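Door handles again

20th December

Most of this month has gone on the planner in Prelier, the part that decides where the hand should be before it reaches for anything. In November I moved it from our old simulator to Hilletlow, and a lot of small things broke. The worst was the wrist camera. Its pose was being read one step late, so whenever the arm rolled, the planner thought the walls were somewhere else. 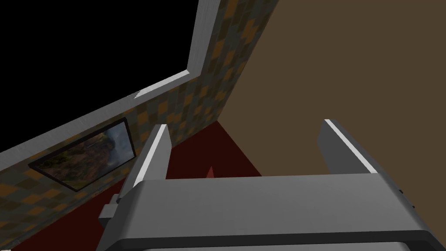
I fixed the timing by stamping each pose when it is requested and throwing away any that don't match the render. It cost me 164 lines and two evenings. I also added a check that stops the run if the two clocks drift apart — I should have had that from the start.

Doors are the next job. The approach point is worked out from the handle, but the collision check only knew about the arm and left out the base. Now it checks both, and the search takes longer.
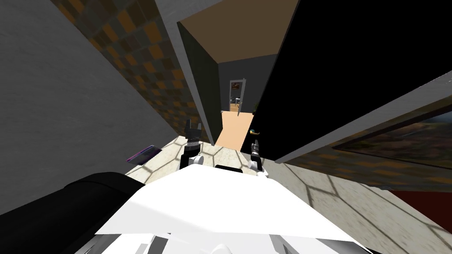 I ran 1349 starts overnight with the new check and 20 of them timed out. I haven't looked at those yet. The logs are in the Lagos folder, and I want to replay them with a finer grid before I change the time limit. Gripper force can wait until January.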